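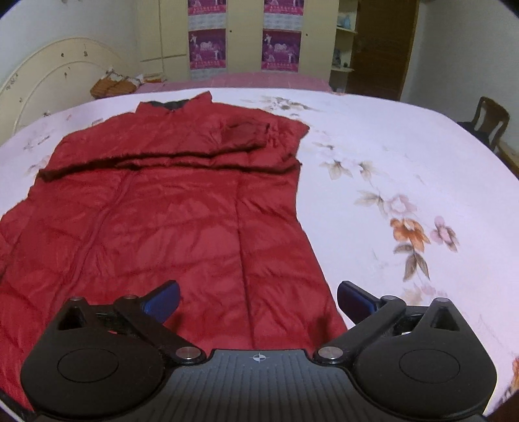
May, picture lock week, evening

Cutting room notes, reel 4 and the ending. Writing this up while the exports run so that Shirley and Giang can read it before they come in, and so that I can remember later why I did what I did.

We are down to 111 minutes without end credits. The assembly was 124 and I was fond of a good deal of it, so I have been walking around today feeling a little bereaved and a little pleased with myself. For anyone reading who has only seen the early cut: Ông is still the story of a granddaughter who comes home to clear out her grandfather's projection booth and finds the one film he would never screen. All of that is intact. What has gone is mostly people arriving at places. We had so many arrivals! Cars pulling up, doors opening, someone saying hello and someone else saying hello back. Giang counted the hellos in the old reel 2 and then very kindly kept the total to herself.

Reel 4, the booth at night. I rebuilt this from the dailies instead of trimming the existing cut, and I'm glad I did, although it cost me most of the morning. The old version went to Yến's close-up the second she hears the projector start, and you lost the geography of the room completely. Now we stay wide through the first rattle, she turns, we hold on her back a good while longer than is comfortable, and only then do we see her face. Take 7 for the turn. Take 5 has the better light but she blinks right on the cut point and I could not get around it. I tried flopping the shot, I tried a cheat from the B camera, I even tried hiding it under the flicker, and every time my eye went straight to the blink.

The grandfather's voice on the tape now starts under the wide and not on the close-up. Hạnh's reading is lovely and it needs hardly any help. I have pulled up two lines and dropped the one about the river, which explained what we had already seen. Hạnh, if you read this, the river line was beautifully done and I'm sorry, it was the writing and not you.

Temp sound for this section is the projector from our own wild tracks plus a low tone I made by slowing down the booth fan. It's crude. Nuwan, please treat it as a sketch and throw it all out if you like. The only thing I'd ask you to keep is the gap, 30 frames of nothing at all before the reel catches. I had it at 18 to begin with and people in the room thought it was a glitch. At 30 they leaned forward.

Reel 5, the screening. Still not right, and I want to be plain about that so we don't all talk ourselves into it. The problem as I see it is that we have three endings stacked up: she threads the film, the town watches it, and then she locks the booth. Each one is cut as though it's the last thing in the picture, with a pause and a swell and a look. I tried an ordering this afternoon where the locking comes before the screening and we understand she has already said goodbye. It plays well until the crowd shots, where she is plainly standing at the back with the keys in her hand, and then it falls apart. Shirley shot a safety from the side aisle without her in it, I'm nearly sure. I have gone through the bins twice and can't find it. It may be labeled as second unit, or it may be on the Kesberg drive that never got properly logged.

To look for: side aisle, no Yến, slow push toward the screen. If it exists the new order works. If it doesn't, I'd go back to the locked version and simply shorten the pause after the applause, which at the moment would let you go and make tea.

The film within the film. Cellska sent the new scans over at lunch and they are a real step up from the ones we've been cutting with. The blacks have opened up and you can now see the hand come in at the left of the lantern shot, which was always meant to be the first scare and which on the old scans looked like a stain. I have conformed the whole insert to the new files and checked it shot by shot against the old one. Two mismatches, both only a frame out, both fixed. There's a bit of weave at the splice that I find charming and the grade may not. I vote we keep it. The old man spliced it by hand in a shed, it ought to wobble.

One thing to watch: the new scans run slightly wider, so the title card on the insert is now a touch off center. I have nudged it by eye. Somebody should do it properly.

Titles and visual effects. Grullex have delivered versions of the smoke in the stairwell and I've cut in the second one. Their third has more going on, with faces in it, and I can see why they're proud of it, but the scene is about her not being certain what she saw, and with faces in it she would be very certain. I wrote them a long and I hope friendly note. Still waiting on the two lamp shots and the reflection in the booth glass. I've left the postvis for those with a burn-in so we don't fall in love with it.

Opening title is now over black, after the phone call and not before it. It gains us a nice clean start on her voice. Giang thinks it's a bit solemn for a film that is, after all, quite funny for its first half hour, and she may be right. We should watch it with a few people who haven't lived with it.

Comedy, while I'm on the subject. The business with the popcorn machine is back in. I took it out two weeks ago in a fit of discipline and the whole middle went gray. It buys us the affection we spend in reel 4, and also Yến is so funny in it, particularly the small apology to the machine, which wasn't scripted. I've gone with the long version. If we need time I would rather lose the council meeting – all of it, not just the top.

Music. The temp in the attic scene has been there so long that I no longer hear it, so I muted it today and ran the scene dry. It's better dry up to the moment she finds the ledger. I've left a marker there and a note for the composer that says something like: come in late, come in small, and please no choir. We have had a lot of choir.

Technical, mostly for myself. The project froze twice on the reel 5 timeline, both times when scrubbing over the nested crowd sequence. I flattened a copy and it behaves. Work in the flattened copy and leave the nested one alone. Autosave was set to a silly interval and I've brought it down. Reel 3 audio had drifted after the last reconform, only from the diner scene on, and it's back in sync now, but I'd like fresh ears on the slammed door because I've heard it so many times I would believe anything.

For tomorrow: find the aisle shot. Ask Shirley before spending another hour in the bins. Send Nuwan reels 1 to 3 as they stand, with the guide track. Shorten the look between the sisters on the porch, by a little, and then stop fiddling with it. Watch the whole thing through in one go with the lights off and no notebook, which I haven't done since the assembly.

Exports are done apart from reel 5, which says another twenty minutes. I'll leave it going and lock up after.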